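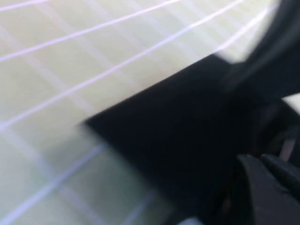
3.2 Registro de conducta en residencia canina

Muestra: 141 perros, tres centros (Widano, Prirow, Nigam). Excluidos 17 por edad o medicación. Cada animal se observó a la llegada y tras la primera noche – mismo observador siempre que fue posible.

Ladrido, jadeo y rechazo de comida se anotaron por separado. En Prirow faltan las fichas de junio, ver Tabla 2. La escala es la de Mathur, sin cambios salvo el item de sueño, que no discriminava.

Fig. 3. Superficie clara con líneas finas en diagonal.

Acuerdo entre observadores aceptable en ladrido, peor en jadeo. S. Vishwakarma revisó los casos dudosos – pendiente repetir el analisis por raza.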